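Surnport Automation Board > General > Can they do real chores yet?

April 2023, posted by flatpack_ned

Our shop trialed a Tapia arm on bench clearing. Task: move small parts, a book and loose cable off a table, wipe it, repeat. It cleared the rigid items in 30 of 50 runs. Cable was a failure nearly every time.

gearlash
30 of 50 is not usable. A person does that bench in a minute. What was the cycle time?

flatpack_ned
122 seconds per item, including replanning. No tuning after November.

mod_ohm
Cycle time matters less than recovery. If it drops a part and picks it up again unattended, I'll take slow. We run 3 cells at Grurthorpe overnight on that basis.

gearlash
Those cells see the same part in the same tray. A household table is different every day. I don't accept the comparison.

flatpack_ned
Agreed on variation. Compliant fingers helped with book covers and did nothing for cable. My bench of mixed items is below.
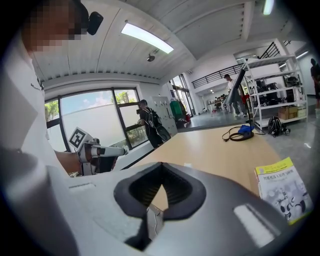

I'd still put cable at the bottom of the list. Next run uses softer pads and a slower close.

Related threads
Cemoncombe gripper pads, wear rates
Folding towels: any progress?

Contact | Copyright Surnport Automation Board | Back to top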